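Paint flaking off in my metal parts bin, strip it or leave it?

bgeum_shop
Posted 27th May
Hello all. My name is Bok-nam Geum, I keep a small workshop in Plultholm. English is my second language, so please be patient with me.

I have a question about a big gray metal bin with high sloping walls. I bought it used from Randska and paid 420 for it, delivery included. The walls are fine, only scratches. The floor is bare metal with many curved scratches, and this does not worry me. My problem is the slanted panel at the back.
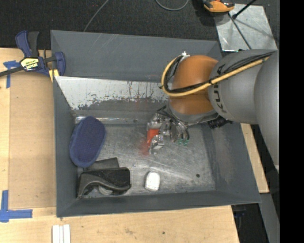 The whitish layer on this panel ends in a ragged edge and flakes come off. Under it the lower strip is bare gray metal. I put small castings in the bin and I do not want white flakes between them. Should I strip the whole panel, or only scrape the loose part and paint over the edge?

Flirnov
Strip it all. If you paint over an edge like that, the new paint will lift together with the old one. I did this in January and had to do it again.

pallet_23
I don't agree. The rest of it may hold for years. Scrape until it stops coming off, sand the edge smooth, leave it bare. Any paint in there will get scratched by castings anyway. Look at the floor.

Flirnov
Bare is fine if the shop is dry. Is it?

bgeum_shop
Dry in summer, not so dry in winter — the door stays open when we unload. I forgot to say, there are also dark drips on the white part. I do not know if it is rust or old oil.

pallet_23
Wipe a drip with a rag and some solvent. Oil will come off, rust mostly will not. And find out what the layer is before you sand. If it is old paint, test it for lead first.

Flirnov
Ok, on the lead test we agree.

bgeum_shop
Thank you both. I will buy the test and try the rag first. I still prefer to keep the upper part if I can.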